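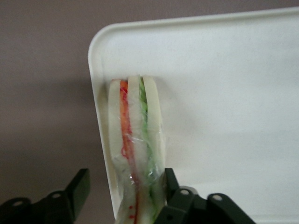
Lesezeit: 3 Minuten

Prisum verkauft dreilagige Sandwiches jetzt auch am Nachmittag

Die Betriebsküche Prisum weitet den Verkauf ihrer eingepackten Sandwiches aus. Die Brote gibt es künftig auch nach 14 Uhr an der Theke im Erdgeschoss und in der Cafeteria Jura auf der anderen Hofseite. Bisher waren sie nur bis zum Ende der Mittagsausgabe erhältlich. Die Regelung gilt zunächst bis Dezember, danach soll über die Fortsetzung entschieden werden.

Angeboten werden Sandwiches aus drei Scheiben Weißbrot mit zwei verschiedenen Füllungen. Zwischen der ersten und der zweiten Scheibe liegt eine orangerote Schicht, zwischen der zweiten und der dritten eine hellgrüne. Das Brot wird einzeln und fest in Klarsichtfolie gewickelt, so dass beide Füllungen von der Seite zu erkennen sind. Die genaue Zusammensetzung wechselt nach Angaben der Küche mit dem Wochenplan. Die jeweiligen Zutaten und Allergene hängen an der Theke aus und können beim Personal erfragt werden.

Im vergangenen Monat hat die Küche rund 2.000 Sandwiches verkauft, fast alle vor 13 Uhr. Vor einem Jahr waren es im gleichen Zeitraum noch 1.000. Küchenleiterin Rasa Mockus führt den Anstieg vor allem auf die geänderten Schichtzeiten im Haus zurück. Viele Beschäftigte kämen erst gegen halb drei in die Pause, wenn die warme Ausgabe bereits geschlossen sei. »Wer dann noch etwas essen wollte, musste bis zur Bäckerei an der Hauptstraße laufen«, sagt Mockus. »Das ist in einer kurzen Pause kaum zu schaffen.«

Gewickelt wird weiterhin von Hand. Am Vormittag sind dafür zwei Arbeitsplätze eingerichtet, an denen die Scheiben belegt, aufeinandergelegt und verpackt werden. Für den Nachmittag kommt ein zweiter Durchgang ab 12.30 Uhr hinzu. Die Küche will damit vermeiden, dass Brote vom frühen Morgen bis in den Nachmittag liegen. Jedes Sandwich bleibt bis zum Verkauf in der Kühlung und wird noch am selben Tag ausgegeben. Was bis Ladenschluss übrig ist, kommt nicht wieder in den Verkauf.

Die meiste Arbeit macht laut Mockus die Feuchtigkeit der Füllung. Geraspeltes oder fein geschnittenes Gemüse gebe nach dem Salzen Wasser ab und weiche das Brot von innen auf. In der Küche wird es deshalb zunächst in ein Sieb gegeben und ausgedrückt. Gesalzen wird erst kurz vor dem Belegen. Die mittlere Scheibe bekommt auf beiden Seiten eine dünne Schicht Frischkäse oder, bei der veganen Variante, einen Aufstrich aus weißen Bohnen. Auch beim Einpacken komme es auf das richtige Maß an: Sitze die Folie zu locker, verrutschten die Scheiben, bei zu viel Druck trete die Füllung an der Seite aus.

Die Folie selbst ist unter den Gästen umstritten. In einer Umfrage der Hausverwaltung hatten sich mehrere Beschäftigte für Papier ausgesprochen. Prisum hat im Frühjahr Wachspapier des Lieferanten Tijani ausprobiert, ist aber vorläufig bei der Folie geblieben. Im Papier sei der Belag nicht zu sehen gewesen, heißt es aus der Küche, und an der Kasse habe es häufiger Verwechslungen gegeben. Ein weiterer Versuch mit bedruckten Banderolen ist für den Winter vorgesehen. Wer sein Sandwich gleich vor Ort isst, kann es schon jetzt unverpackt auf einem Teller bekommen. Das ist allerdings nur an der Theke im Erdgeschoss möglich, in der Cafeteria Jura fehlt dafür die Spülmöglichkeit.

Der Preis ändert sich durch die längeren Verkaufszeiten nicht. Bezahlt wird wie bisher mit der Hauskarte oder bar. Für Besprechungen und Schulungen nimmt die Küche auch Vorbestellungen an, und zwar bis 10 Uhr am Vortag. Größere Mengen werden auf Wunsch halbiert und auf Platten angerichtet. Die Platten müssen bis zum Abend an die Theke zurückgebracht werden, weil sie am folgenden Morgen wieder gebraucht werden.

Im Seminargebäude Plillusia wird es vorerst keinen eigenen Verkauf geben. Der dort vorgesehene Kühlschrank ist nach Auskunft der Hausverwaltung zwar bestellt, der Anschluss im Foyer muss aber noch verlegt werden. Bis dahin können Gruppen aus dem Gebäude ihre Vorbestellung in der Cafeteria Jura abholen. Eine Lieferung bis in die Seminarräume ist nicht geplant.

Neue Sorten soll es ebenfalls geben. Im Gespräch ist eine Füllung mit Roter Bete und Meerrettich, außerdem wird eine Variante mit Graubrot getestet. Das dunklere Brot halte zwar besser zusammen, lasse sich aber nicht so dünn schneiden, sagt Mockus. Drei Scheiben seien damit für viele Gäste zu viel. Anregungen nimmt das Küchenteam an der Theke entgegen, ein Zettelkasten steht neben der Kasse.

Die Nachmittagsausgabe ist von 14 bis 16.30 Uhr geöffnet. Warme Speisen werden in dieser Zeit nicht angeboten, Kaffee und Tee gibt es durchgehend.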